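Über uns

Schön, dass Sie zu uns gefunden haben! Wir sind Trilten, ein Unternehmen mit 28 Mitarbeiterinnen und Mitarbeitern und zwei Standorten, und wir beschäftigen uns den lieben langen Tag damit, wie man Robotern etwas vormacht. Das meinen wir ganz wörtlich: Wir machen es vor, mit den eigenen Händen, und zwar so oft und so geduldig, bis genug Material beisammen ist, aus dem eine Maschine lernen kann.

Wie alles angefangen hat

Gegründet wurde Trilten von Lamduan Khunthong, die vorher lange in einer Großwäscherei die Abläufe geplant hatte und sich dort immer wieder fragte, warum ausgerechnet das Zusammenlegen so hartnäckig Handarbeit blieb. Waschen, Trocknen, Transportieren, das lief alles längst von selbst. Aber sobald ein Hemd aus dem Korb genommen und ordentlich auf einen Stapel gelegt werden sollte, mussten Menschen her. Stoff ist eben eigenwillig. Er rutscht, er knittert, er sieht nach jedem Anfassen wieder anders aus, und mit festen Programmen kommt man ihm kaum bei.

Im ersten Jahr saßen wir zu siebt in einer ehemaligen Änderungsschneiderei in Skivimville, mit einem langen Zuschneidetisch, einer sehr launischen Heizung und der Überzeugung, dass man das Problem von der Hand her angehen müsse. Der Zuschneidetisch steht übrigens heute noch bei uns, inzwischen in der Küche, und wird jeden Mittag um halb eins gründlich belagert.

Was wir heute machen

Unsere Kundinnen und Kunden kommen mit einer Aufgabe zu uns, die ein Roboter einmal übernehmen soll, und wir führen sie vor. Das geschieht auf zwei Wegen. Beim ersten nehmen unsere Vorführerinnen und Vorführer in jede Hand einen Greifer und erledigen damit die Arbeit selbst, so natürlich, wie es mit zwei Backen statt zehn Fingern eben geht. Beim zweiten sitzen sie an unserem Steuerpult Kollow und lenken einen Roboterarm aus der Ferne, Bewegung für Bewegung. Beides hat seine Liebhaber im Haus, und die Diskussion darüber, was schwieriger ist, wird wohl nie zu Ende gehen.

Am liebsten arbeiten wir dort, wo die Dinge später auch gebraucht werden, also in Küchen, Schlafzimmern und Waschkellern. Ein Bett gibt nach, eine gemusterte Decke macht es der Bilderkennung schwerer als eine graue Platte, und neben dem Stück, um das es gerade geht, liegt meistens noch allerlei anderes herum. All das soll der Roboter von Anfang an kennenlernen. 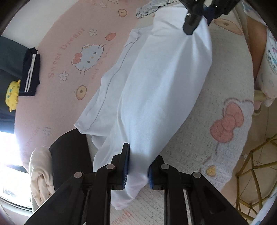 Wäsche auf dem Bett: zwei Handgreifer an einem weißen, leicht glänzenden Kleidungsstück.

Gerade bei glatten Stoffen merkt man schnell, wie viel Gefühl in einer Bewegung steckt, über die man sonst keine Sekunde nachdenkt. Wo packt man zu? Wie fest? Wann lässt die eine Seite los, damit die andere nachziehen kann? Wer bei uns anfängt, übt das eine ganze Weile, bevor die ersten Aufnahmen in einen Kundendatensatz kommen, und auch die alten Hasen haben ihre Tage, an denen ihnen jeder Kragen entwischt. Misslungene Durchgänge heben wir ebenfalls auf - sie werden gekennzeichnet und sind beim Training oft erstaunlich nützlich.

Wer wir sind

Unser Team ist bunt gemischt, und darauf sind wir ein bisschen stolz. Wir haben Leute aus dem Maschinenbau und der Informatik, aber auch eine gelernte Schneiderin, einen früheren Hotelfachmann und mehrere Kolleginnen aus der Ergotherapie, die uns beigebracht haben, Handbewegungen überhaupt erst richtig zu beschreiben. Unser zweiter Standort in Suksawat kümmert sich vor allem um die Fernsteuerung und um die Durchsicht der Aufnahmen. Zwischen beiden Häusern wird viel telefoniert, viel gelacht und gelegentlich auch ein Paket mit besonders widerspenstigen Textilien verschickt.

Besuchen Sie uns

Im Oktober öffnen wir an beiden Standorten unsere Werkstätten. Dann dürfen Sie selbst einmal die Greifer in die Hand nehmen und sich an einem Geschirrtuch versuchen oder, wenn Sie mutig sind, an einem Spannbettlaken. Kaffee und Kuchen gibt es natürlich auch. Und wenn Sie schon vorher eine Aufgabe haben, die Sie einem Roboter gern zeigen lassen würden, dann schreiben Sie uns über das Kontaktformular, am besten mit ein paar Sätzen dazu, wie Sie die Arbeit heute erledigen.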